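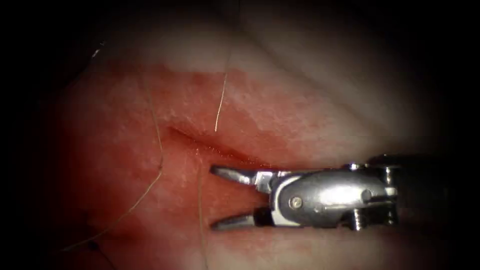 우르너 방식(Urner 法)은 수술 로봇의 봉합 동작을 시연 데이터로 학습시키는 모방학습 기법의 하나. 봉합 전체를 한 번에 배우지 않고 짧은 단위 동작으로 잘라서 배운다. 단위는 접근, 파지, 통과, 당김의 4개. 이 중 접근 단계가 제일 까다로운 것으로 꼽힌다. 붉게 물든 조직 면 위에서 집게 턱이 벌어져 있고 그 사이에 바늘도 실도 물려 있지 않은 상태, 즉 파지 직전이나 직후에 나오는 자세인데 영상만으로는 둘 중 어느 쪽인지 구분이 안 됨. 갈라진 틈 주변에 가는 실이 여러 가닥 보여도 어느 가닥이 다음 목표인지는 따로 정해 줘야 한다. 금속 손목부의 흰 반사광도 문제. 젖은 조직의 반짝임과 밝기가 비슷해서 초기 분할 모델은 둘을 자주 헷갈렸다.

개요

벨레렌(Velleren) 연구실의 아피아 아그베코(Afia Agbeko)가 제안. 이름은 처음 쓰인 제어 소프트웨어 우르너에서 왔다. 사람 이름 아님. 이전 기법들은 기구 끝의 절대 좌표를 그대로 예측했는데, 케이블 구동 팔은 관절값과 실제 위치가 어긋나는 일이 많아 오차가 쌓였다. 우르너 방식은 현재 자세 기준의 상대 이동량을 예측한다. 카메라가 조금 밀려도 다시 보정할 필요가 줄어듬.

학습 데이터

숙련자가 콘솔에서 조작한 봉합 시연을 쓴다. 영상과 양팔의 관절값, 집게 개폐 각도를 같이 기록. 시연 한 건은 약 15분이고 실패한 구간도 지우지 않는다. 실을 놓쳤다가 다시 잡는 구간에는 '회복' 표지를 붙여서 따로 학습시킨다. 이 회복 표지가 성능에 제일 크게 기여했다는 것이 아그베코의 주장이나, 표지 기준이 작업자마다 달라 재현이 어렵다는 지적이 있다.

카메라는 작업 면 전체를 보는 것과 기구 손목 쪽에 다는 것을 함께 쓴다. 전체 시점은 상처의 방향을 잡는 데, 손목 시점은 실과 턱 끝의 거리를 보는 데 유리하다.

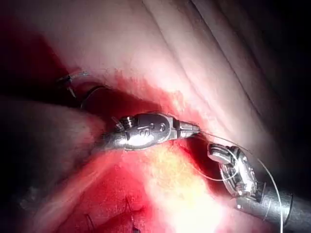

양팔 협응은 2단계로 처리한다. 먼저 실을 넘겨주는 팔과 받는 팔을 정하고, 그다음 두 팔의 이동량을 한 모델이 동시에 낸다. 팔마다 모델을 따로 두면 실이 팽팽해지는 순간 서로 당기는 현상이 생겼다고 한다. 실의 장력은 직접 재지 않고 영상에서 보이는 실의 휘어짐으로 추정. 장력 센서를 붙이자는 제안도 있었지만 소독 문제로 보류됬다.

결과

벨레렌의 평가에서는 조직 모형에 20회씩 봉합을 시켰다. 단위 동작을 나누지 않은 모델보다 파지 실패가 적었고, 특히 실이 조직에 붙어 있는 경우에 차이가 컸다. 통과 단계는 별 차이 없음. 매듭짓기는 평가에서 빠졌다.

오버홀처(Oberholzer) 그룹이 9월에 낸 재현 보고는 결과가 엇갈린다. 파지 성공률은 비슷하게 나왔지만 조명을 바꾸자 떨어졌다. 밝은 쪽 조직이 하얗게 날아가면 실의 윤곽이 사라지기 때문으로 추정했는데, 노출을 고정한 추가 실험은 아직 안 나왔다.

한계

- 피가 실을 덮으면 추적이 끊김. 끊긴 뒤 사람이 목표 가닥을 다시 찍어 줘야 함
- 먼저 꿰맨 실의 짧은 끝을 작업 중인 실로 잘못 잡는 경우
- 바늘이 턱에 가려질 때 각도 추정 불안정
- 자율 동작 중에도 조작자가 페달을 밟고 있어야 한다. 페달을 떼면 그 자리에서 정지

파생 기법

몰리크(Mollik)는 우르너 방식에서 회복 구간만 떼어 만든 보조 모듈. 봉합 자체는 사람이 하고, 실을 놓쳤을 때만 집게를 마지막 파지 위치 근처로 돌려보낸다. 상대 이동량 표현은 그대로 쓰고 단위 동작 분류기는 뺐다. 계산량이 적어 콘솔 본체에서 돌릴수 있다.

작성: 아피아 아그베코 항목 편집부
2018년 1월 4일

관련 항목
모방학습
바늘 구동기
상대 좌표 제어
몰리크 (보조 모듈)
케이블 구동 로봇의 오차 보정
봉합사 추적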